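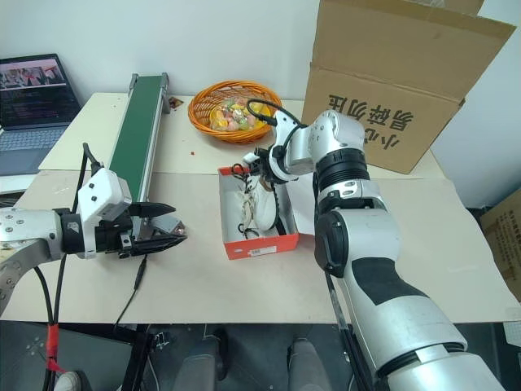

# Walking Through Ruth: A Study Guide for Small Groups

By Piret Rimkutė
Serkau Press, paperback, item 2216

The book of Ruth is short enough to read aloud in one sitting, and this guide asks your group to do that before anything else. After the first reading the study slows down and takes one chapter per session, four sessions in all.

Piret Rimkutė taught Old Testament to adult classes for many years, and the guide grew out of her handouts. She writes for people who have never studied Hebrew. Where a Hebrew word matters, such as *hesed* in the blessing Naomi gives her daughters-in-law, she explains it in a paragraph and moves on. Gleaning, the kinsman-redeemer and the meeting at the town gate each get a page of background.

Each session has:

- the Bible text to read, with a short introduction
- notes on hard verses
- discussion questions, with space to write
- a closing prayer

The questions stay close to the text. Session 2 spends most of its time on how Boaz speaks to Ruth in the field, and what he tells his workers when she is out of hearing. Session 3, on the threshing floor, sets out two common readings of the night scene and leaves the group to talk it over.

The genealogy at the end of chapter 4 is often skipped. Rimkutė gives it a full section and follows the line to David, then to Matthew 1. Groups that meet in December have used this part alone as an Advent reading.

## Leader's notes

The notes are bound in at the back — you don't need a separate book. They were written by Afroza Ranasinghe and include suggested timings and advice for groups where someone has recently lost a husband or wife. Chapter 1 can be hard going for them.

## Details

- Pages: 40
- Binding: stapled, lies flat
- Bible version: quotes are kept short, so any translation will do
- Also in this series: *Jonah* and *Philemon*

One copy per person is best, as the writing space is small. This printing corrects a wrong verse reference in Session 1 — it should read Ruth 1:16, and older copies can be fixed by hand.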